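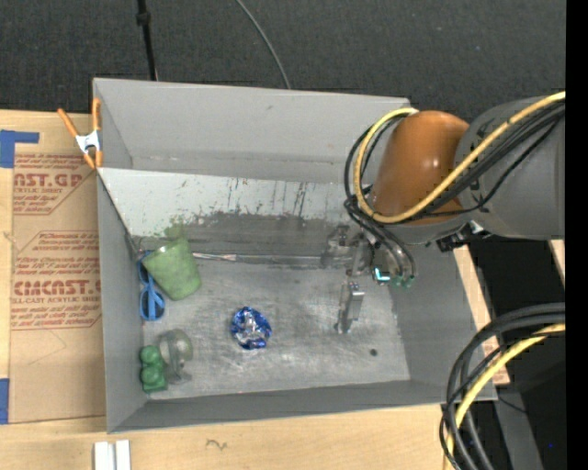 Colm McGrath says I have moving all wrong and you should pack the kitchen first, not last, and eat off paper plates for a week. He left this under my last post at what looks like two in the morning so I am guessing he is also moving. Colm, I read it. I read it standing up, eating cereal out of a measuring cup, so maybe you have a point.

Quick one today. We have the keys to the new place and we still have the keys to the old place and I'm driving between them like a bus.

For anyone new: we are leaving the rental on the hill and going down to Hukosmont, by the river, smaller house, bigger yard. Smaller is the thing. The old place is 2000 square feet if you count the porch (the landlord counts the porch). The new place is not that. So stuff has to go, and it turns out — sorry, I hate when people say that — stuff has to go and I'm bad at it.

Big furniture was easy. Big furniture you look at and you know. The sofa, no. The table, yes. The Skov shelves, yes, even though they lean, they've always leaned, I have made my peace with the lean.

The small things are killing me.

Green cup, blue scissors. That kind of thing. What room is that? It isn't kitchen, because the cup moved to the bathroom years ago. It isn't office, because the scissors are for the garden twine except when they're for wrapping paper. Every house has a layer of this stuff and you don't see it until the furniture's gone and then it's ALL you see. Batteries. The good tape. A key. One curtain ring. The little bag of screws that came with something, and you'd better not throw it out, and you will never know what it came with.

My system, as of Monday, was to sort by room. Fail. Then by person. Worse, everyone in this house denies owning anything. Now I sort by when will I want it. First night, first week, someday. That one works. Mostly. Scissors are first night, by the way. Always. You can't open the boxes without scissors and everybody packs the scissors in a box.

OK, movers. People asked. We went with Plodia, they're two brothers and a truck and they were the only ones who picked up the phone. They charge $70 an hour, with a minimum of 3 hours, and they'd rather you do your own boxes, which suits me. The younger one walked through with me and looked in the hall closet and just said "huh." Then he closed it again. I've been thinking about that huh ever since.

Things I have learned from the last two weeks, no order:

Books in small boxes. I knew this. I did it wrong anyway and now there's a box in the spare room that is basicly furniture.

Write on the side of the box and not the top. When they're stacked you can't see the tops. I had to unstack a whole wall of them looking for the shower curtain.

Don't write "misc". I wrote misc on so many. Misc is a letter to your future self that says good luck.

Towels are packing material. So are socks. So is the ugly blanket.

Take a photo of the back of the TV before you unplug it. Didn't do this. Will let you know.

Selling stuff: I tried Girno because my sister swears by it. You take the picture, you put the price, and then people ask you if it's still available and you say yes and they are never heard from again. I did sell the treadmill. Asked 70, got 70, the guy came with his own dolly and was gone before the coffee was done. Best transaction of my life. Everything else went to the curb with a FREE sign, and the sign got taken too. The floor lamp with the bad switch went in ten minutes. The perfectly good bread machine sat out there through a whole rainstorm and I had to carry it back in. I'm making bread in it now, I guess I'm keeping it.

What I can't do is the paper. Two drawers of it. School stuff, warranties, a map of a campground. I sat down on the floor with the recycling bag, meaning to be ruthless, and an hour later I was reading a grocery list in my mother's handwriting. Eggs, thread, call Ruth. That is coming with me. I don't care how small the new house is. The warranties can go.

Also the garden. You can't pack a garden, and I knew that, and I still went out Sunday night and dug up half the rhubarb. In June! You're supposed to do it in fall or early spring. It's in a bucket on the new back step looking terrible. If anyone knows how to keep rhubarb going in a bucket through the heat, comments are open. The plan is to get a proper bed in by September but there's an old slab of concrete right where I want it.

Still left to do: the attic (don't ask), the fridge, the nail holes, the address thing at the post office, finding out who has the spare garage key. And the kitchen. Yes, Colm. I bought the paper plates. They are in a box and the box says misc.

The truck comes Friday at eight. Internet at the new place gets hooked up sometime the week after, they woudn't give me a day, so it'll be quiet here for a bit. If you're waiting on the pickle recipe, the notebook's packed. Someday pile, I think. I'll dig it out.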